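Werktisch und Ablagezubehör für Lehrküchen und Hauswirtschaftsräume
Serie Urkora von Sukoder

Artikelnummer 408
Stand der Produktinformation: 13.5.24

Die Serie Urkora umfasst einen Arbeitstisch mit Holzplatte sowie abgestimmtes Ablage- und Kleinzubehör. Sie richtet sich an Schulen, Ausbildungsstätten und betreute Wohneinrichtungen, in denen das Sortieren, Decken und Aufräumen an einem gemeinsamen Platz geübt wird. Die Platte ist aus einzelnen Brettern gefügt, die Fugen bleiben sichtbar. Zum Tisch gehört eine grüne rechteckige Ablageschale aus Kunststoff mit erhöhtem Rand und ebenem Boden.
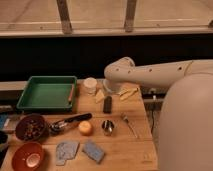 Tischplatte mit grüner Ablageschale und weißem Becherbehälter

Die Ablageschale kann an jeder Stelle der Platte stehen und wird nicht befestigt. Sie dient als Sammelplatz für Kleinteile, die nach der Übung in den Schrank zurückgehen. Zur Reinigung genügen lauwarmes Wasser und ein mildes Spülmittel - Scheuermittel sind nicht zulässig.

Schalen und Übungsmaterial

Für Schüttgut und Einzelteile werden runde Schalen in dunkelbrauner und rötlicher Ausführung geführt. Das Übungsmaterial stellt die Einrichtung selbst zusammen; bewährt hat sich eine Mischung aus Lebensmitteln, Küchenwerkzeug und Bürobedarf. Auf Anfrage liefert Zakharchenko ergänzende Schalen in Gebinden zu 6 Stück.
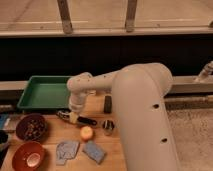 Runde Schalen vor der Ablageschale, rechts daneben Frucht und Klebebandrolle

Werkzeug mit Metallteilen ist nach Gebrauch abzutrocknen. Feuchte Tücher und Schwämme sollen nicht über Nacht auf der Holzplatte liegen bleiben, da sich sonst Ränder bilden können. Die Platte wird im April und nach Bedarf mit dem Pflegeöl Tramance behandelt. Eine Dose reicht für fast 3 Anwendungen.
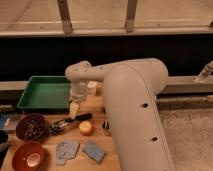

Lieferung und Gewährleistung

Der Tisch wird zerlegt angeliefert, die Montageanleitung liegt bei. Schalen und Pflegeöl sind gesondert zu bestellen. Für die Holzplatte gilt eine Gewährleistung von 3 Jahren; Kratzer und Flecken aus dem Gebrauch sind ausgenommen. Die Ablageschale ist unter der Artikelnummer 355 auch einzeln erhältlich. Bestellungen werden ausschließlich schriftlich entgegengenommen.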